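Habit App Jiltix Drops the Streak, and Some Users Want It Back

1 Oct 2020

Jiltix, the habit-tracking app best known for congratulating people on drinking water, has removed its streak counter. Users who open the app this week will find their unbroken run of meditations, push-ups or unsent angry emails replaced by a plain monthly calendar with dots on it.

A dot means you did the thing. A blank means you didn't. The flame icon is gone, along with the short drum roll that played when you reached a new personal best, and so is the notification that arrived at bedtime to say your streak was "feeling lonely."

The change comes from Ustilero, the company that makes the app, which has spent the summer trying to work out why so many people quit their goals on the same day they first miss one. The company says the pattern showed up in June, when it asked 2,000 users who had stopped opening the app to say what happened. Many of them gave some version of the same reply. They had been doing well, then they had a cold, or a wedding, or a bad night, and the counter went back to zero. After that, they said, there didn't seem to be much point.

Several added that they had kept up the habit for a while without the app. A few said they had deleted it in the dark, under the covers, as if it might hear.

"We built a feature to help people keep going, and a lot of them took it as permission to stop," Ustilero said in a post on its help pages. The post goes on for a good while after that and includes the phrase "a gentler relationship with Tuesday-ness," which the company has since edited out.

Under the new system, a missed day costs nothing. Users who miss 2 days in a row will get a single message asking if they would like to make the goal smaller. Someone who set out to run every morning may be offered a walk. Someone who set out to write a novel may be offered a paragraph, and someone who has already been offered a paragraph will be offered a sentence. There is no message below a sentence. At that stage, according to the help pages, the app "will wait."

Reaction has been mixed, and strongest among people who were winning. On the app's message board, the longest thread by Thursday lunchtime — well, by whatever lunchtime it was where the posters live — belonged to long-haul streakers who feel they have been robbed. One described checking off "stretch" from a hospital bed. Another admitted that for most of last year the daily stretch had consisted of reaching for the phone to check off "stretch." Both want their numbers back.

Others sounded relieved. One poster wrote that she had been learning Portuguese for the sake of the flame and could now find out whether she liked Portuguese. She had not decided by the time the thread was locked for name-calling.

Ustilero has met the streakers partway. Anyone with an old count can download it as a certificate, in a choice of 13 borders, through the end of the year. The certificate cannot be updated. It does come with a line at the bottom for a signature, and the company has not said whose.

Not everyone in the self-improvement business is putting away the drum roll. Danzer, which sells a rival planner both on paper and as an app, said it has no intention of giving up streaks and is in fact adding a second one, to count the days on which a user has looked at the first. The paper edition will have a fold-out page for this. Danzer's position is that people who want to change their lives need to feel something at stake, and that a row of dots is what you get on a dress.

Utent, a smaller outfit that runs online courses on confidence and follow-through, came down somewhere in the middle. Its newsletter told readers that a broken streak says very little about a person's character and quite a lot about how the person talks to themselves in the following ten minutes. It recommended planning for the first missed day before starting any goal, writing down what you will say to yourself when it arrives, and keeping the wording at the level you'd use with a friend. It then recommended a course on the subject. The newsletter itself, readers were quick to point out, had skipped the whole summer and offered no explanation, a fairly strong showing for its own method.

For anyone picking up an abandoned goal this month, the practical side is simple enough. Old goals are still in the app, under a tab called Resting. Tapping one brings it back with its past dots in place, including the embarrassing cluster in the first week of January. Goals can be renamed, shrunk or set to a few days a week. They can also be deleted, although the app asks twice, and the second time the button says "Let it go," a phrase that has already generated a thread of its own.

The paid version now lets users turn on something called a count, which adds up every day a goal has been met and never resets. Streakers have noted that this is a number that gets bigger. Ustilero has noted that it is not a streak. The two sides appear to be settling down around this point.

The update is free and installs by itself. Users who would like to keep the old version can switch off automatic updates in their phone settings, but they will have to dismiss a reminder every day to do so. One member of the message board says he is already keeping track of how many days in a row he has managed it.
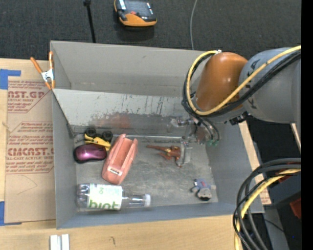
A robot arm lowers its gripper into a gray box on a wooden tabletop.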